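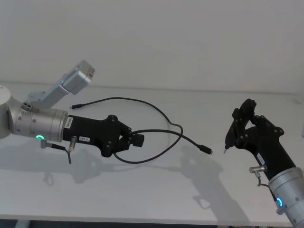 Cable tips I picked up at the Vumden open day

I went along to the open day at Vumden in January expecting free coffee and a look at some robots, and came home wanting to sort out my cable drawer! The table I stuck with longest had two arms working on one thin black cable, and Themis Dimitriou, who was running it, let me ask every daft question I had.

Start with a bare table
Mine has a fruit bowl, post and usually a cat on it. Theirs was plain white with only the cable on top. I've cleared a corner of the workbench and put down an old white shelf, and black leads show up on it beautifully (so do dropped screws).

Let it lie before you coil it
Themis says to drop the whole cable down loosely and look for the spots where it crosses itself. Undo those first, from the plug end. I'd always pulled on the middle and hoped, and that's how I ended up with the knot behind the telly.

Hold it near the end you're working on
If you grip a cable halfway along, the plug swings about all over the place. Keep one hand fairly close to the connector and leave the rest slack on the table.

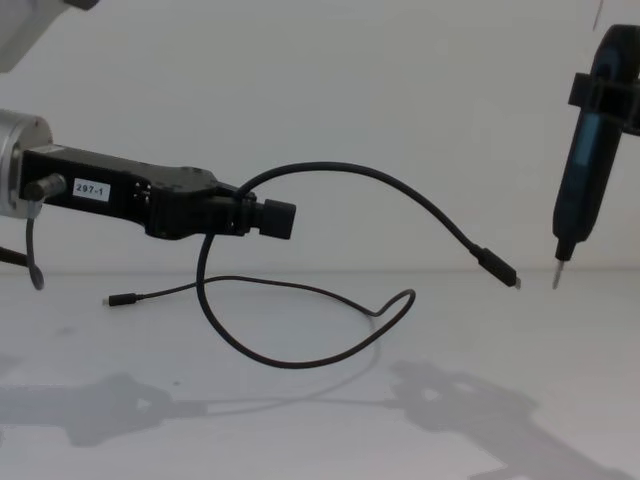

The slack matters more than I'd thought, because a cable pulled tight wants to twist back on you just when you're lining up the plug. Give it a nice big loop. Elsa Hämäläinen, who'd come with me, tried this on her sewing machine lead that evening and says it's much less of a fight.

Bring the two bits together slowly
Get the tips facing each other with a small gap, stop, check the angle, then go in. I've bent 2 charger pins this year by shoving, so this one's written on a sticky note.

Storing them
Wide loops, a soft tie, plugs on the outside. I label mine with masking tape now, and everything over 300 cm goes on a hook in the garage. Grigoris Zervas swears by old bread bag clips for the short ones, and I've started saving ours in a jam jar by the toaster.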